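冷蔵庫の果物の置き方を変えた話を、順番に書いていきます。12月に入ってから箱でりんごが届く家も多いと思うので、参考になる人がいれば。

1
これまで果物は野菜室に全部まとめて入れていた。下のほうにあるものから忘れていく。先月は柿が2つ、白菜の下で柔らかくなっていた。食べられる状態ではなかったので捨てた。

2
原因は単純で、開けたときに見えないから。野菜室は深いので、上に葉物を置くともう下は見ない。袋に入れたままだと中身もわからない。

3
それで、冷蔵庫の隣の台にかごを一つ置くことにした。冷蔵庫から出した果物はまずかごに入れる。その日に食べる分だけ。買ってきた果物も、しまう前に一度かごを通す。

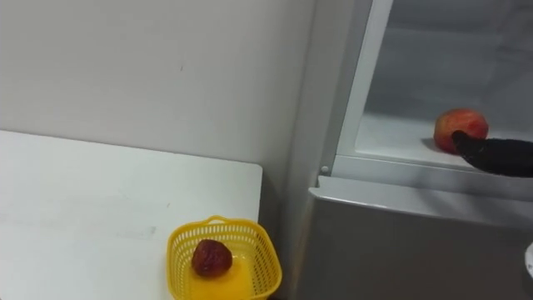

かごを通すと、傷んでいるものがしまう前にわかる。袋から直接冷蔵庫に移していたときは、底の一個が傷んでいても気づかなかった。ひと手間増えるけれど、時間にすれば1分もかからない。

4
置き場所は少し迷った。食卓の真ん中も試したが、食事のたびにどかすことになって二日でやめた。台の端、冷蔵庫に近い側に落ち着いた。扉を開けて、取って、置く。歩かなくていい。

5
冷蔵庫の幅は約58センチ。台との間は詰めすぎないようにしている。前の部屋ではぴったりつけていて、掃除のときに台ごと動かすはめになった。隙間に落ちたものは長い柄のほうきで出す。
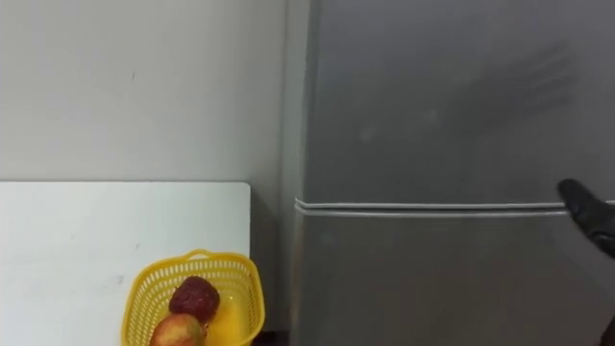 一日に出す量は、その日に食べ切れるだけと決めている。多く出すと結局戻すことになり、出したり戻したりで皮に傷がつく。かごに二つ、赤黒いのが奥で、赤と黄の混じったりんごっぽいのが手前。これくらいなら重ならないし、上からひと目で全部見える。手前から食べる、というルールにしておくと家の中で説明しなくて済む。

6
かごは網目のあるものがいい。前はボウルを使っていたが、洗った果物を入れると底に水がたまって、下になった面から傷んだ。網目なら水が残りにくい。色は何でもいいと思うが、黄色にしたら台の上で目立つので、食べ忘れは減った。

7
同じ階のRania Fawzyさんに話したら、彼女のところは冷蔵庫の棚の中にかごごと入れているそうだ。それもいいと思う。ただうちの棚は高さが足りなくて、取っ手が上の段に当たる。棚を一段動かせば入るけれど、今度は鍋が入らなくなる。

8
りんごの保存について。冷やす分は一個ずつ紙で包んで、さらに袋に入れて口を閉じる。りんごから出るエチレンで、近くの葉物や他の果物が早く熟すため。きゅうりやほうれん草の隣は避ける。逆に、硬いキウイを早く食べたいときは同じ袋に入れておくといい。

9
今回はりんごを6個買って、最後の一個を食べたのが13日目。包んであったものは歯ごたえが残っていた。試しに包まずに入れた一個は、同じ日数で皮に少ししわが寄って、切ると粉っぽかった。生では物足りず、薄切りにしてバターで焼いた。

10
かごに入れるときは落とさない。当たり前だけれど、りんごはぶつけたところから茶色くなる。上からつかんで、底に着くまで持っていてから離す。先に入っている果物がある場合は、それに当てないように空いている側へ置く。いちごなど柔らかいものは別の皿にしたほうが安心。

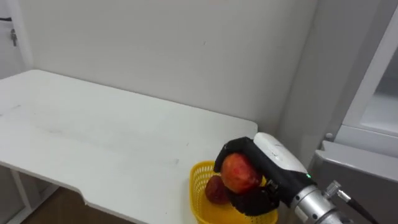 11
台とかごの掃除。かごは週に一度、食器用洗剤で洗う。網目の角に果汁が残るとべたつくので、古い歯ブラシでこする。すすいだら伏せて乾かす。台は白いので汚れが目立つ。ぬるま湯で絞った布で拭いて、落ちない跡には重曹を少し。研磨剤入りのクレンザーは細かい傷になるので使わない。

12
ついでに冷蔵庫の扉も拭く。手の跡は扉の取っ手まわりより、押して閉める場所につく。うちは乾いたマイクロファイバーの布だけで足りている。油が混じっているときは薄めた中性洗剤で拭いてから水拭き、最後に乾拭き。上から下へ一方向に拭くと筋が残りにくい。

13
買い物のメモも変えた。「果物」とだけ書いていたのを、種類と個数まで書くようにした。かごが空いてから次を買うことにすると、野菜室の底に何かが残ることがない。今のところ果物を捨てた回数はゼロ。始めてまだひと月なので、夏にどうなるかはわからない。

14
Shaimaa El Idrissiさんから、バナナはどうしているのか聞かれた。うちではバナナは台に置かず、フックに吊るしている。置くと下になった側が黒くなる。冷蔵庫に入れるのは熟しきってから。皮は黒くなるが中は数日もつ。

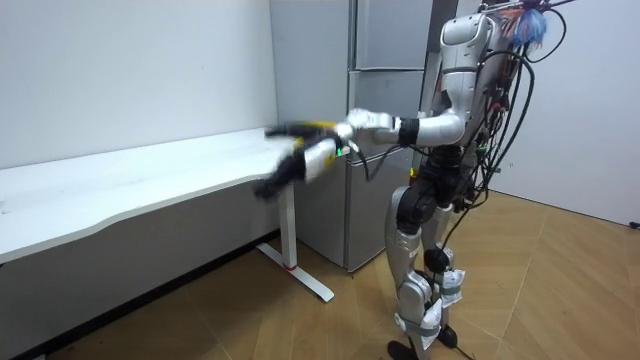 冷蔵庫から出したりんごは、かごにどのくらい置いておけますか?
室温にもよりますが、うちでは当日中に食べるようにしています。冬の暖房のない部屋なら数日置いても味はあまり変わりません。暖房をつけている部屋では早く柔らかくなるので、残ったら夜のうちに包み直して冷蔵庫へ。切ったものは別で、塩水にくぐらせてから容器に入れ、翌日までに食べています。

15
みかんも届いたので、次は箱のまま置くか出して並べるかを試している。今は廊下の寒いところに、へたを下にして二段まで。下の段の様子は週末に見る予定。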